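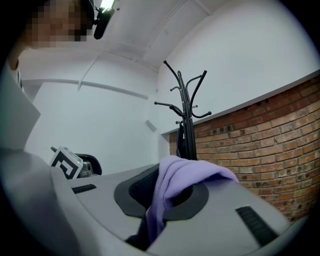
The brick wall and the coat rack, back room.

Dec 22, 2020

Up before the heating came on. Porridge, then straight into the back room to get on with it while the light was decent. I've been putting this room off since July and I'd like it sorted before the new year.

Most of the morning went on deciding about the bricks. Boris Petkov came over on his lunch break and we stood at opposite ends of the room in masks and argued about sealing them. He wants a matte sealer on the whole wall. I said leave it. The little holes and pits are what I like about it and I don't want them filled with something shiny. He said matte isn't shiny. I said it's shinier than brick. We left it there. I'll vacuum it with the soft brush and see how much dust still comes off on my hand after that.

The ledge over the top row is another matter. I ran a damp cloth along it and the cloth came up black, so I did it again, and a third time. Then I got down and had a cup of tea. The white paint up there will need another coat, but it can wait until it's warm enough to have the window open.

The coat rack is staying in the corner. I tried it beside the door first and every time I came through I caught my sleeve on a hook. In the corner it's out of the way and the black looks good against the white wall. It leans a bit if you hang everything on one side, so the heavy coats will have to go around it evenly. I put one dark thing on it and stopped. The rest of the coats are still on the bed in the spare room and I'll carry them through tomorrow.

Measured for the shelf. I was going to run it the full length of the white wall but that's too much shelf for what I've got. Decided on 100 cm, set low enough that I can reach the back without the stepladder. Boris says he has brackets left over from his laundry and I can have them. Found a box of 50 screws in the drawer under the kettle, which saves a trip to the hardware store.

The order from Varnik still hasn't come. It's the hallway mat and the boot tray. The email says 14 business days, and with the holidays in there I don't expect to see either before the middle of January. Boots on newspaper until then.

Had soup and the end of the loaf for supper. Rang Mum and told her about the wall. She asked what colour I was painting it and I said I wasn't, and she was quiet for a second and then asked about the weather. It was minus six here and clear. She's had rain all week.

Read a few pages and didn't take them in. My shoulders are sore from reaching up at that ledge.

For tomorrow: soft brush for the vacuum (under the stairs, I think), coats, ring Boris about the brackets, mark the studs with pencil, buy milk and a bag of salt for the front step. Post the card to Auntie, even though it'll be late now.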